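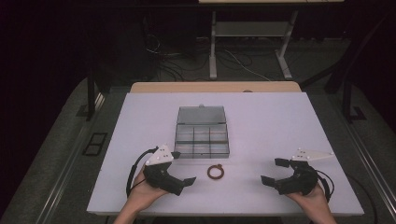
How often does the filter cartridge need changing? Every 3 months, or after 600 litres, whichever comes first. In hard water areas the flow may drop sooner, and the cartridge should then be changed at once.

4.2 Changing the cartridge

Applies to Trukimlow under-sink units fitted with a Multum cartridge. Allow the tap to run cold before starting.

1. Turn the inlet valve clockwise until it stops.
2. Open the filter tap and leave it open until the flow ends.
3. Place a bowl under the housing. Up to 150 ml of water will drain out.
4. Unscrew the housing by hand. If it is tight, use the spanner supplied - do not use a pipe wrench.
5. Lift out the old cartridge and put it in household waste.

CAUTION: Do not open the housing with the inlet valve on. The housing is under mains pressure. 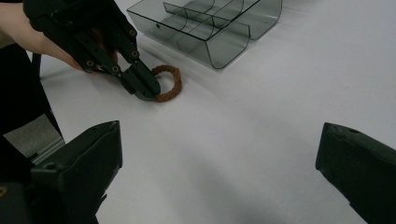

Domestic Products Support Team

6. Remove the sealing ring from its groove and wipe both clean. Replace the ring if it is flattened or split.
7. Apply a thin film of silicone grease to the ring. Petroleum jelly will damage it.
8. Insert the new cartridge with the arrow pointing up.
9. Screw the housing on by hand until it meets the stop, then open the inlet valve slowly.
10. Check the joint for drips. If water appears, close the valve and repeat from step 6.
11. Run the filter tap until the water is clear. Grey water at first is carbon dust from the new cartridge.
12. Hold the reset button until the light turns green.

NOTE: The cartridge must not be used with water above 32 °C. Units plumbed to a mixed supply need the separate valve kit, see section 6.

NOTE: The reset button does not measure water quality. It restarts the timer only - if it is pressed by mistake, write the true date of the last change on the label inside the cupboard door.

Related items
4.1 Fitting the wall bracket
4.3 Leaving the unit unused
5.1 Slow flow and air in the line
6.2 Valve kit for mixed supplies
Spare parts list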